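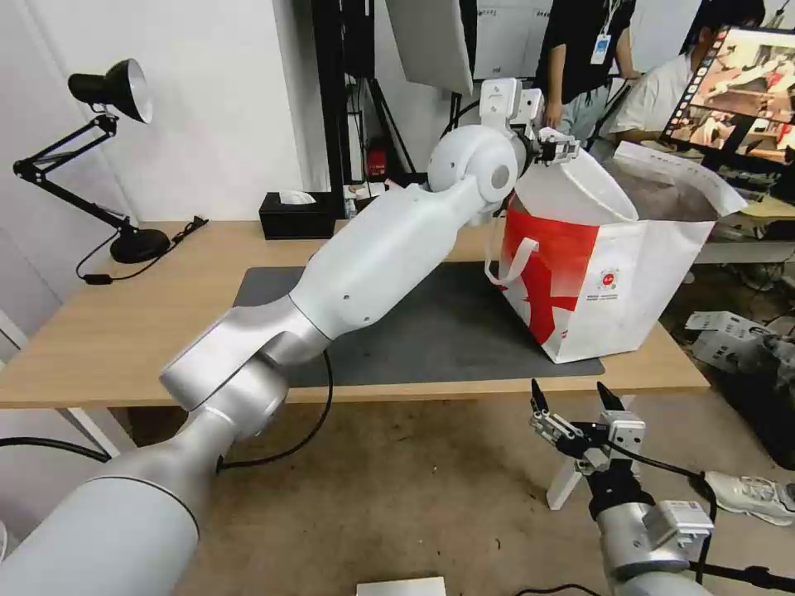
Heledd Gethin wrote in after reading the old version of this entry and told me I had it backwards: the bag is the hard part, the food is easy, and anyone who has stood at a takeout counter on a busy night could have told me so. She was right, so I've rewritten most of it.

Bagging automation (also called robot bagging, arm packing, or just "the arms" if you work near one) is the use of robot arms to put prepared food and other takeout items into carry bags. It belongs to the wider family of pick-and-place work, but I've given it an entry of its own. Most pick-and-place involves stiff things going into stiff boxes. A shopping bag sags, folds over at the top and has handles that flop into the opening right when you don't want them there.

The usual setup

Setups vary a lot, and I've only spent real time with the one at Nollier, a small company in Urkwood that develops packing systems for takeout kitchens. So take this section as leaning heavily on theirs! They call their system Cervantes. It uses 2 arms at a table, and the software that hands out the jobs is called Skustar. A job is something like "open bag" or "bowl to bag," and the longer ones get broken down into steps that a person can stop between.

Much of the development work goes on in ordinary office space, with people at their desks a few feet away. I mention it as newcomers tend to picture a factory with yellow fences. Fences and safety cells do exist, and heavier machines need them, but plenty of lighter arms get worked on in the same room where somebody is answering email. That has its own rules, which I'll get to.

Bags and bowls

Opening a bag is a job for fingers, and grippers with two fingers have to manage it with a pinch at the rim. Pinch too low and you grab both sides. Pull too hard and paper tears. At Nollier they keep a stack of spoiled bags under a desk and use the backs for shopping lists, which I thought was very sensible.

Bowls bring a different problem. A person carrying an open bowl levels it without thinking about it, while an arm only levels it if somebody has asked it to. Then there's the question of whether the bowl goes into the bag whole or gets tipped out. Shellfish is a popular thing to practice with, for the plain reason that it's lumpy: claws hook on each other, the pieces don't slide out evenly, and a pile that sat nicely a moment ago can shift as the bowl turns.

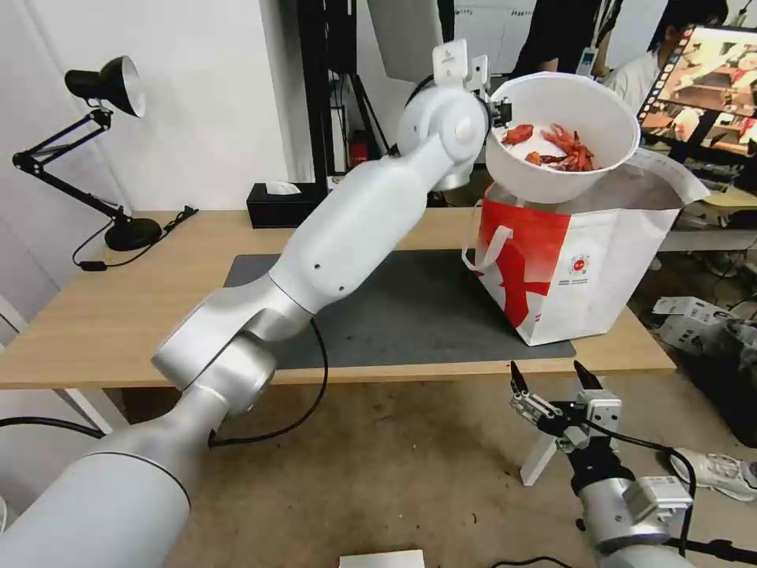

Tilt is where the operators at Nollier spend most of their patience. Too little and nothing moves, too much and the whole lot goes at once. They write down the angle for each kind of food on a sheet, and when I was last there the sheet had 13 lines on it, some of them crossed out and rewritten more than once. Noodles had a line with only a question mark.

What changes for the people

I get more mail about this than about anything else in the entry, and I can't give one answer that fits every workplace. What I can do is say what I've seen and been told.

The packing job turns into a minding job. Someone still sets out the bags, refills the bowls, wipes down the mat and decides when a bag looks bad enough to throw away. It's less repetitive for the wrists and more tiring for the attention, or so the people doing it tell me. One former counter packer said she used to go home with sore hands and now goes home with a headache. She still preferred the new work, but she wanted the headache in the article, so in it goes.

Shifts change too. Nollier began with people minding the table for 6 hours straight and dropped it to 3, after the notes from the second half of the day got shorter and shorter until they were mostly ticks. Breaks moved as well – you can't wander off in the middle of a run, so people now agree out loud who's watching before anyone gets coffee.

Then there's pay, and I think this matters more than the machine does. A person who used to pack and now writes the tilt sheet is doing skilled work. In some places the job title follows and in others it doesn't. I've had some grumpy letters from the second kind of place.

Working near the arms

House rules differ, but these come up again and again: say it out loud before you reach across the table, keep lanyards and loose sleeves clear, know where the stop button is, and look where the cables run before you roll your chair back. Nollier adds a rule of its own that food from a test run isn't lunch. (There was a Wednesday with dumplings. I'm told the rule dates from then.)

Related terms

Minding: watching a run and stepping in when needed.
Rim pinch: holding a bag by its top edge with a two-finger gripper.
Tilt sheet: the list of pouring angles by food. Nollier's word, though I've since heard it in other places.
Handover: one arm passing an item to the other. I still owe this one a proper entry, and if you've worked with it I'd love to hear from you.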